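An Afternoon With the Arms at Indgate

The open day at the Indgate workshop starts at two, and by ten past there is already a knot of families around the coffee urn. I had come up from Sevport on the slow bus, and the engineer who had agreed to talk to me met me at the door with a paper cup in each hand, which I took as a good sign.

She has been with the Tovau project since it was three people and a borrowed bench, and she still sounds a bit surprised that strangers want to see it. "We printed 200 programs and thought we'd be using the backs for shopping lists until Christmas," she told me. They were gone before three o'clock.

I asked what visitors want to know first. "Whether it can fold laundry," she said, laughing. "Always laundry! And then the kids ask if the arms are friends." She likes that second question better, and she gave it a proper answer - that two arms sharing one table have to keep out of each other's way, and that this is a good deal harder than it looks from the visitors' side of the rope.

We talked for a while about patience. Her team has logged 3695 practice runs since the winter, most of them with plain little blocks, and she remembers the bad stretches more fondly than I would. "You move a lamp and it has a terrible morning," she said. "So you have a terrible morning too, and then you go and get a sandwich."

The wallpaper and the cloth came up, as I suppose they must. "People don't live in white rooms," she said. "My grandmother's kitchen had ferns on everything. If it only works on a bare gray bench, I can't say I'm very interested."

The Bhatia hall next door has offered them more floor for next June, and she would like a bench where visitors can have a turn at the controls themselves. She walked me back to the bus stop, still talking about cables - they snag, she worries about them at night - and nearly got on with me.

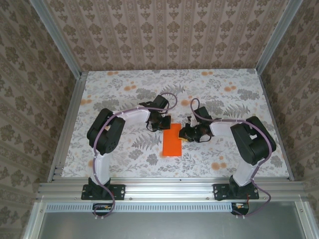
Page last changed: June, 4:15 pm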